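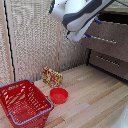
The Nultside test area, with the gripper hovering above the floor and a brown cabinet at right.

Why Did the Robot Let Go?

A robot arm does not know what it is holding. It knows numbers. One number says how far apart its fingers are. Another says how hard they are squeezing.

At Nultside, an arm practices picking up things such as mugs. In May it had a fault. During test 134, it dropped a mug 2 seconds after lifting it. Lakshmi Ramasamy, the test engineer, pressed the stop button and read the log. A log is a list of everything the robot measured, in order. 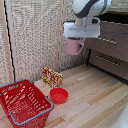
The log showed that the squeeze number had fallen to zero, but the fingers had not moved. Both could not be right. The robot trusted the zero, decided the mug was already gone, and opened its fingers.

The cause was a loose plug. When the arm bent, the plug lost contact for an instant — long enough for one bad reading. The sensor sends 1000 readings each second, and the program believed every one of them. 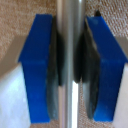

How It Was Fixed

Youssra Farouk replaced the plug. She also changed the program. Now the robot needs 9 zero readings in a row before it decides that its hand is empty. If the two numbers still disagree, the arm stops and keeps its grip until a person checks it.

Word to Know

Sensor: a part that measures something, such as force or distance, and reports it as a number.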